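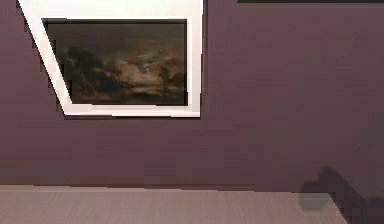

Winter Permits for the Harkis River

The Plarkurcombe Anglers' Association reminds members that permits for the winter trout season on the Harkis River go on sale December 14, 2019. The association will issue 200 permits this season, with 15 set aside for junior members. Applications are accepted at the Preltenora office or by mail.

Fishing is limited to artificial flies and single barbless hooks between the Abakubari footbridge and the lower weir. The daily limit is two fish per member, with a minimum length of 10 inches. Wading is not permitted above the weir until the end of February, while trout are spawning on the gravel beds.

Members who wish to hire a guide should contact Obed Yakubu, who keeps the list of licensed guides for the upper river. Guides may take no more than three anglers per trip and must carry their license at all times.

Catch cards from last season are still due from 29 members. Please return them to Ajith Rao, River Secretary, before applying for a new permit. A card must be returned even if no fish were taken.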